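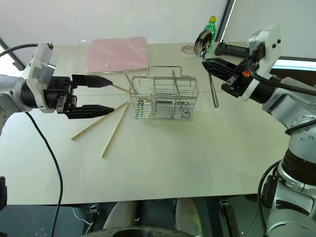 Sentencia Adams contra el distrito de Sudbridge
3 comentarios · 127 compartidos · Lectura: 2 min

lector_togado
24 de enero de 2024
Alguien que la haya leído entera? Llevo 60 páginas y todavía están con la legitimación para recurrir. El fondo del asunto, si el distrito podía retrasar las elecciones a junio, ni lo han tocado.

marta_recursos
Salta al fundamento sexto. Anulan el aplazamiento porque el plazo de 90 días lo fija la ley y el distrito no puede ampliarlo por decreto. Lo demás son citas.

K. Mabuza
No estoy de acuerdo. La legitimación importa: si no se la reconocen a Adams, no hay sentencia. Y el voto particular va justo por ahí.

lector_togado
Vale, leo el sexto y luego el voto. Sigo pensando que sobra la mitad.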